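Descaling intervals and hard water

August 2020

The water in Galledbridge comes out of limestone, and the kettle shows it within a week. After moving here I kept the descaling schedule I had used in Menora, once every two months, and the element had a crust on it before the first interval was up. I have since been logging hardness at the kitchen tap with drop-count titration, and the schedule now follows the log.

The method is simple. Fill the tube to the 5 ml line, add the indicator, add titrant one drop at a time and swirl between drops until the color changes from red to blue. Rinse the tube with the water under test first. I skipped that for several readings early on and had to throw them out.

Scale forms when hard water is heated. Dissolved calcium bicarbonate breaks down into calcium carbonate, which is poorly soluble and settles on whatever is hottest. Total hardness is therefore only part of the picture. Permanent hardness, mostly sulfates and chlorides, stays in solution at kettle temperatures. If your test kit has a separate alkalinity reagent, use it. 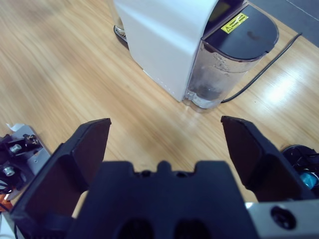

White appliance on a wooden table.

For acid I use citric, food grade, dissolved in cold water. Hot citric solution can leave calcium citrate behind, and that is harder to shift than the original deposit. Gun-woo Min wrote to me after the last post to argue for sulfamic acid. It works faster and I have no objection to it, but check the manual for anything with aluminum parts.

I track volume instead of days. The log stands at 1363 liters since January. At my hardness I descale every 90 liters for the kettle and leave the cold side alone apart from cleaning. A household on softer water could go much longer.

Next on the list is a comparison of the tap in Galledbridge with the well at Maluvlow, which I expect to have by December. The reagent bottle is getting low and the refill is on order.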